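Régler les sous-titres et reprendre une série là où on l'a laissée

Bon, si vous avez suivi la partie précédente, le boîtier Nalton est branché et votre compte Retville est ouvert. Moi j'ai fait tout ça un soir, avec le pilote de Pritent qui m'attendait, donc je sais ce que c'est d'être pressé ! Prenez quand même cinq minutes pour les réglages.

1. Ouvrez le menu Lecture (la touche avec les trois traits, pas la touche maison).
2. Descendez jusqu'à Langue et choisissez d'abord l'audio, ensuite les sous-titres. Dans l'autre ordre, chez moi, les sous-titres repassent en anglais.
3. Réglez la taille du texte sur 34. À 20, je ne lisais rien depuis le canapé.
4. Validez avec OK, puis attendez que le petit rond disparaisse.

Note : les deux premières saisons de Pritent ont des sous-titres français complets. Pour la troisième, Elīna Toom m'a signalé qu'il manque les chansons.
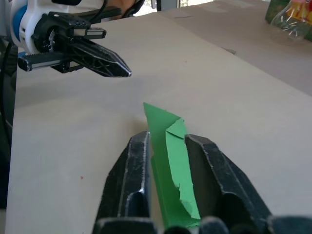 Temps de lecture : 3 min

On passe à la reprise automatique, ma fonction préférée – et celle qui m'a gâché un final de saison.

5. Revenez dans Lecture, puis Reprise.
6. Cochez « Reprendre à la dernière scène » pour chaque profil. Oui, chaque profil, un par un, c'est pénible.
7. Décochez « Aperçu de l'épisode suivant » si vous détestez les spoilers autant que moi.

Attention : ne videz pas l'historique pour gagner de la place. J'avais 1 064 épisodes marqués comme vus, tout est parti d'un coup et je n'ai rien pu récupérer.

8. Lancez un épisode, arrêtez-le au milieu, éteignez, rallumez. Il doit repartir au même endroit.

Si ça repart au générique, refaites l'étape 6 avec le bon profil (Ghada Sfeir s'est fait avoir deux fois, moi trois). Pour la télécommande, c'est dans la partie suivante.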